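About Us | Floral Studio and School

Kusov Floral Workroom is a school and studio for artificial flower arranging. It offers instruction to beginners, continuing education to working decorators, and finished arrangements to hotels, clinics, places of worship and private homes. The studio and the school share one building on Torgate, and students work with the same stock that is used for client orders.

The school admits almost 500 students a year. Courses begin each January and run in sessions throughout the year. No earlier experience with flowers is required for the foundation course. Applicants to the advanced course are asked to present two arrangements of their own, one for a table and one for a wall or doorway.

Our Approach to Teaching

Instruction begins with the single stem. Before any vase or basket is selected, students learn to look at the head of the flower, the leaf and the line of the stem, and to decide which way each flower should face. The hydrangea is the first flower taught. Its full head covers a good deal of space in an arrangement, and a beginner can see at once how a small turn of the stem changes the whole.

Stems are laid out on a plain, light-colored table, with a tray kept to one side. Students are expected to lay out their flowers before they begin to arrange, and to return unused stems at the close of each class. 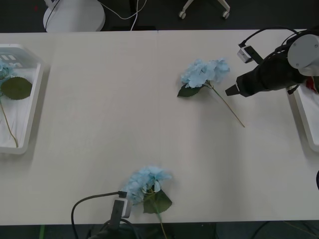

Blue hydrangeas with long green stems, laid out on the table and in the white tray.

The foundation course covers the shaping of petals and leaves, the bending and shortening of stems, the choice of container, and the cleaning and storage of finished work. Shaping receives more class time than any other subject. Flowers that have been stored or shipped often need their petals opened by hand and their leaves turned outward, and an arrangement made without this step tends to look flat from the side.

The advanced course is divided into two parts. Tindari, the first, is devoted to table and altar pieces. Després, the second, covers large work for lobbies, staircases and entrances, including the planning of an order and the preparation of a written estimate. Students may enroll in either part separately. A certificate is awarded on completion of both.

The Flower Library

The school maintains a library of 396 varieties of artificial flowers and foliage, arranged by color and then by season. Enrolled students may sign out stems for practice at home. Of the varieties held, 217 are also available for purchase at the front counter, individually or by the bundle.

New stock is reviewed before it enters the library. Particular attention is given to the edge of the leaf, the finish of the petal and the way color changes across the flower head. These details matter most in arrangements that will be viewed at close range, such as those for dining tables and reception desks.

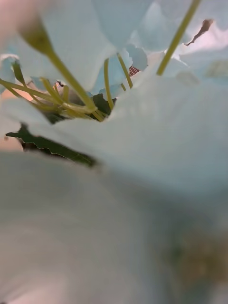
Close view of pale petals and a dark green leaf with a toothed edge.

Services to Clients

The studio accepts orders for permanent displays and for seasonal displays that are changed on a schedule agreed with the client. Care instructions are supplied with every order. Arrangements purchased from the studio may be brought back for cleaning and reshaping, and individual flowers can be replaced where the variety is still held in the library.

Visits and Enrollment

Prospective students are welcome to observe a foundation class by appointment. Requests for a visit, a course outline or an estimate should be made in writing to the school office on Torgate. Tuition includes the use of flowers, tools and containers during class. Containers for finished work that students wish to keep are charged separately.

Page updated 4/17/26

2 comments | 217 shares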